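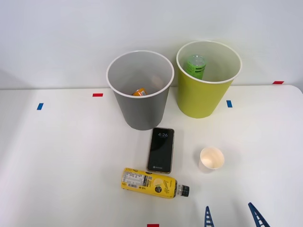
Gray bin and yellow-green bin, side by side on a white tabletop.

Gotuvex Restaurants
Progress report to the Mujić Fund, second reporting period

Prepared by Ambros Prantl, operations

I'm glad to be writing this one. When we sent you the first report we had a signed lease at Sutolness, a kitchen with no hood, and a menu that changed every time two of us sat down together. Now we have a restaurant that opens at eleven in the morning and has a line by noon, and a second site at Ganau that has its permits and is waiting on its floor. The money you put in has gone where we said it would, with one exception that I explain under Equipment.

Sutolness

We opened in March, a month behind the plan. The delay was the gas inspection, which had to be done twice. Lunch was strong from the first week, much stronger than we had dared to put in the forecast! The barley bowls and the roast chicken plate are carrying the day, and the soup (which I fought against, and I was wrong) sells out most afternoons before three.

Dinner is slower. People in Sutolness go home to eat, and the office buildings that feed our lunch trade are dark by six. We tried a fixed-price family dinner in April and it brought in a crowd we hadn't seen before, mostly parents with small kids coming straight from the sports fields. We're keeping it and moving it a half hour earlier, which is what those parents asked for. I'd like another full reporting period before we decide whether dinner stays on the schedule all week.

The dining room has 40 seats. At lunch that's too few and at dinner it's too many, so we have started taking phone orders for pickup from ten o'clock, with a separate shelf by the side door. It took a lot of pressure off the counter right away. The kitchen staff like it too, as they can get the big office orders boxed before the rush.

Staffing

Your grant paid for the training program, and this is the part I'm proudest of. We took on 7 trainees, none of whom had worked in a professional kitchen. Six are still with us. The seventh left for a bakery job with hours that suited her better, and she still comes by for lunch. Two of the trainees are already running the grill station without a lead cook beside them, and one has asked to move to Ganau as a shift supervisor when it opens. I said yes before she had finished the sentence.

We changed the training schedule halfway through. The original plan put all the food safety classes in the first two weeks, and people were tired and bored by the end of them. Now there is a short class each morning before prep, with the rest of the shift spent cooking. Everyone passed the food handler test. We'll use the same schedule at Ganau.

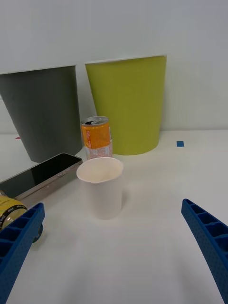

Turnover among the counter staff has been higher than in the kitchen. Four people left during the period, all of them students, and most of that was the end of the semester. We have raised the starting wage for the counter to match the prep cooks and we're posting shifts three weeks ahead. It's early, but the June schedule filled up faster than any before it.

Food costs

Chicken went up, greens came down, and cooking oil did what cooking oil does. Overall we are a little over the budgeted food cost for the period, mostly from the opening month when we were cooking too much of everything. The numbers are in the attached sheet. May was the first month on target.

We've signed with a second produce supplier, which gives us a fallback when a delivery comes up short, and the quality of the tomatoes alone has made it worthwhile. Both suppliers will deliver to Ganau.

Equipment

The walk-in cooler listed in the proposal turned out to be larger than the back room could take. We bought a smaller one and, with the agreement of your office, put the difference toward a second combi oven. I would make the same choice again tomorrow. It has let us roast chicken and bake at the same time, and the afternoon pastry that came out of that is now a regular item.

The old dishwasher that came with the lease is on its last legs. We've budgeted for a replacement out of our own revenue and aren't asking the Fund to cover it.

Ganau

The building permits came through in May. Plumbing is finished, the electrical work is nearly there, and the floor tile is due in the first half of July. We're aiming for a September opening with a shorter menu than Sutolness, lunch only for the first 6 weeks. Ganau has a train station across the street, so we also want to test coffee and breakfast rolls from seven in the morning.

Still open: the sign. The town wants it smaller than our drawing, and we have sent in a new one. I expect an answer before the next report.

Next period

Finish the Ganau fit-out and hire its opening crew. Start the second group of trainees in August, at Sutolness, so they have a month in a working kitchen before the new one opens. Settle the dinner question. The third payment is scheduled for July, and the invoices it covers are attached with the cost sheet.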